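Home | Stations | Checklists | Logs | Contact

Last updated Mon 9 June

HAND-HELD GRIPPER, PRE-SESSION CHECK
Clotley bench, Jumotis pick-and-place set. Filled in by Raghda Zein

Do all of it before the first demo of the day. Bad fingers = bad examples, and we find out 1,000 demos later.

1. Table
- Wiped, dry, no tape left over. OK
- Specks and smudges: small ones fine, log them. Logged.
- Clear box back from the work area. OK, but mark its corners, it creeps.

2. Fingers, jaws open
- Both pads in view of the camera, left and right. OK
- Nothing between them. OK
- Pad covering: look for frayed edges, loose bits, scuffs. See comments
- Brass inserts seated, no wobble. OK by hand
- Screws in pads: check with the driver, dont trust your eyes. Done
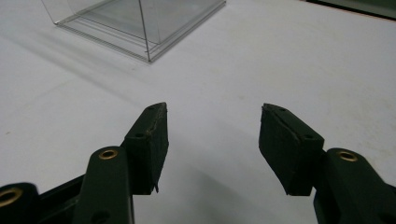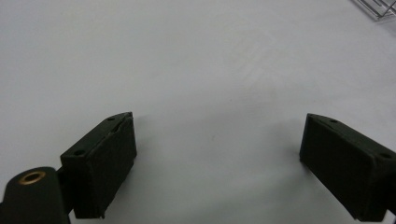
Jaws open over the white top in both, clear plastic toward the back.

3. Open/close
- 10 full cycles, slow. No clicking. OK
- Pads meet flat at the tips. Slight gap, passed
- Let go, fingers spring back evenly. OK

4. Recording
- Lens cleaned. OK
- Card space for roughly 23 demos. OK
- Start each demo with jaws open, hold 2 seconds, then move. Restart if you bump the table
- Failed grasps: keep, tag as fail. Do NOT delete

Comments
Left pad has a thin loose bit curling off at the bottom corner, first picture. Trim it, no glue. Faint pale scuff accross the top of the right pad, leave for now. Spare pads are in the Eltent drawer, last changed January. Swap both sides together or the grip changes halfway thru the set.

Result: PASS, recheck pads at lunch

3 comments

qaisi_bench2: does the scuff matter for training or just for grip?

Raghda Zein: grip mostly. log it anyway

marlo: spare pads drawer has lefts only, ordered more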